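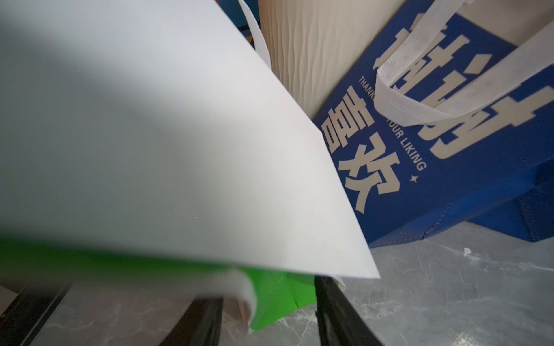 **Week 5: The reusable bag and other good intentions**

Notes to accompany the lecture. They don't replace it, though the attendance sheet suggests a range of views on this. Short response due 30th March.

## 1. Where we left off

Last week we looked at the light plastic checkout bag: cheap, strong for its weight, and politically doomed. This week is about what took its place. Most of you own several examples. They are in the boot of the car while you're in the supermarket.

Terms you'll need:

- **Functional unit**: the job being compared, e.g. "carrying one household's groceries home for a year". Comparing one bag with one bag is the commonest error in your second-year essays.
- **Break-even use**: how many times a sturdier item must be used before its footprint per trip drops below that of the flimsy one.
- **Displacement**: what people stop buying, or start buying, once the item is gone. Bin liners, mainly.

## 2. Non-woven, briefly

The standard supermarket "green bag" is usually non-woven polypropylene. Fibres are laid down in a web and bonded with heat, with no loom involved. The result feels like cloth and is sold as though it were cloth, and a surprising number of shoppers will tell a surveyor that it *is* cloth. It's plastic. You may have been carrying your anti-plastic principles around in it for years.

Colour matters here more than the chemistry does. Green dye has no environmental merit whatever, but a green bag reads as a promise. We'll come back to this in section 4.

## 3. Paper, and its reputation

Paper enjoys enormous goodwill. It comes from trees, which people like, and it rots, which they approve of in principle. Against that:

1. Pulping and drying take a good deal of water and energy.
2. Paper is heavier than film for the same load, so more trucks.
3. It loses strength when damp. Anyone who has walked home with frozen peas can supply the citation.
4. Coatings that fix point 3 tend to spoil its recyclability.

Note too that several synthetics are sold to look like paper, and some papers are finished to look like something dearer. Looking is a poor test of material. In the lab session you'll use the tear test, the water-drop test and the label, in that order, as labels are written by people with something to sell. 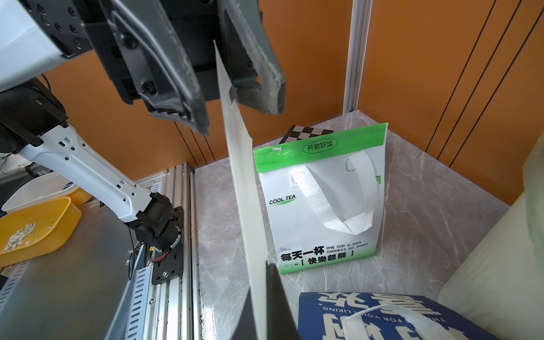 *Fig. 5.1. A long, flat white sheet held between gripper fingers.*

## 4. Case study: the Mulstead scheme

The reading pack includes the report on the Mulstead bag scheme, in which a retailer (Starkus) gave reusable bags to 763 households and then asked how it was going. The report is cheerful. Read it anyway.

What it says:

- 89 per cent of respondents described themselves as "regular re-users".
- Diary entries for the same people gave an average of 13 uses per bag before it was lost, torn or demoted to holding other bags.
- The break-even figure adopted by the authors was 45.

You'll notice these numbers aren't on speaking terms. The first made the press release.

Things to consider when you write your response:

**Self-report.** Asked whether they are the sort of person who remembers the bag, people say yes. The diary asks a duller question and gets a better answer.

**Free supply.** A bag that costs nothing is easily forgotten. The Wumbei follow-up charged a small deposit and got more uses per bag, along with a great many letters.

**Framing.** Half the Mulstead bags were green and half were plain. Same fabric, same weight, same factory. The green ones scored higher for "durability", a quality no one had yet had time to observe.

## 5. Colour does a lot of unpaid work

The Priltano reading is short and worth your time. Its argument is that shoppers judge a product against whatever surrounds it, and then credit the product. A pale item looks cleaner against a saturated colour. Put complementary colours next to each other, orange and blue being the textbook pair, and each looks more vivid than it would alone. Marble patterns get used to suggest expense, often on surfaces that have never been near a quarry.

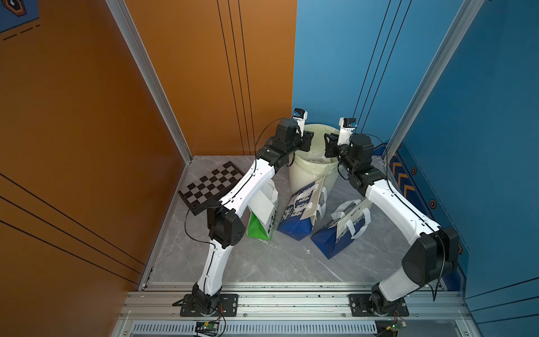
*Fig. 5.2. Orange wall meets blue wall, with a grey marble-patterned floor.*

## 6. For the tutorial

Bring one bag you own and an estimate of its uses to date. Write the estimate down before you arrive, as they rise in company.

Read sections 2 and 4 of the Mulstead report. Skip the foreword. The appendix on handles is optional but has its admirers.

The essay on deposits and returns isn't due until June, so please stop emailing about it.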